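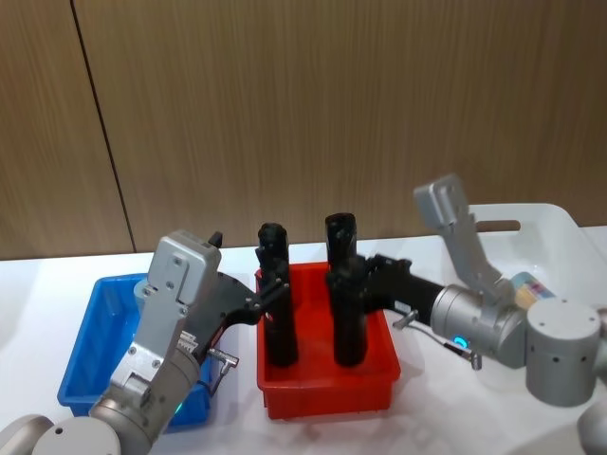 Demonstration collection (also called teleoperated data gathering, or simply "demos") is the practice of recording a robot while a person steers it through a task, so that the recordings can be used to train a learning system. Each recording is called an episode. It usually holds the video from one or more cameras, the positions of the arm joints, the state of the grippers and a short written instruction such as "move the object to the blue bin".

The method is often described as teaching a robot by showing it. The description is generous. What gets stored is a series of measurements from one set of arms, in one room, with one operator's habits baked in. How much of that carries over to another room is disputed, and published claims on the matter tend to be tested in the same place the recordings were made.

Equipment

A typical station has a table, one or two arms with parallel grippers, and a means of control. Leader arms are smaller copies of the working arms, which the operator moves by hand. Hand-held controllers and gloves are also used. Leader arms give smoother paths but cost more and tire the operator sooner.

Bins are the most common props. They are cheap, they come in strong colours that are easy to name in an instruction, and they make it simple to decide if an episode counts as a success. Critics see this as a weakness. A large share of the tasks in shared collections amount to taking something out of one container and putting it in another, and a system that scores well on them has shown only that it can do this.

Two-armed work

Recording with two arms is harder than with one. The operator has to keep track of both grippers, and it is easy to fall into a pattern where one arm waits while the other works. Such episodes are labelled as two-handed all the same. Reaching into the same bin from opposite sides is a better test, as the arms must share a small space without touching each other or the rim. Tall, narrow objects standing close together make it harder again, since a poor approach to one can knock the other.

An unresolved question is what a two-armed label should mean. The Perkavach guidelines accept any episode in which both grippers close on an object. The Castellanos guidelines ask that the arms move at the same time for part of the episode, but don't say for how long.

Quantity and quality

Collections are normally advertised by size. The Buditz set was announced with 3,000 episodes, of which 2,150 remained after duplicates and aborted runs were taken out. The smaller figure is less often quoted. In a follow-up released in February, the same group trained on roughly 400 hand-picked episodes and reported results close to those from the full set — a finding that has been read both as praise for careful selection and as a sign that the rest added little.

Failed attempts are treated unevenly. Some groups delete them. Others keep them with a label, on the grounds that a system that has never met a dropped object will not know what to do with one. Deleting failures also makes a collection look tidier than the work that went into it, and few groups publish how many were thrown away.

Criticism

The main objections concern sameness. Plain tabletops, fixed lighting and a single backdrop are convenient for the operator, yet they give the learning system cues that won't be there elsewhere. Changing the tablecloth or shuffling the bins is a common remedy. Kustis, a scoring tool made for comparing collections, counts each such change as a new setting, a choice that has been called too kind.

There is also the matter of labour. Operators repeat the same short motion for hours, and their paths drift as the shift goes on. Only 2 of the collections named in this article record the time of day for each episode.

See also: Imitation learning; Teleoperation; Pick and place

Last edited 15 September 2026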